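3.2 Collecting demonstrations by hand

All demonstrations in the Stidau set were given with a pair of hand-held grippers, one in each hand. The operator stands at the near side of the table and works on the object directly, with no robot arm present. We compared this with remote control of two arms through the Sodon interface, used for the same tasks in April. Two views are recorded per session that matter for this section: one from head height, which shows both hands and the object (Fig. 4a), and one from a gripper, which shows mainly the fingers and whatever lies between them (Fig. 4b).

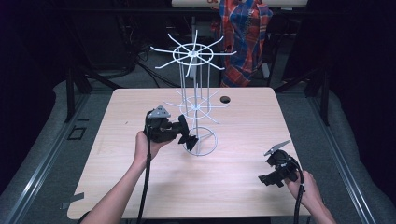
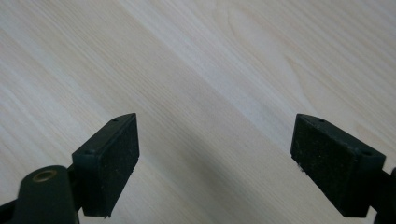 Figure 4. Hand-held demonstration. (a) Head view, with a gripper on each side of the white wire rack. (b) Gripper view, fingers open over the table.

After filtering we kept 356 demonstrations from 11 operators. Clips were dropped if tracking was lost for either gripper, or if a bare hand touched the object. Thin rods were the hardest parts to label, as the time of first contact is often unclear in the head view. For these we marked contact from the gripper view alone and moved the label to the other streams using the shared clock. Remote control sessions were labeled in the same way.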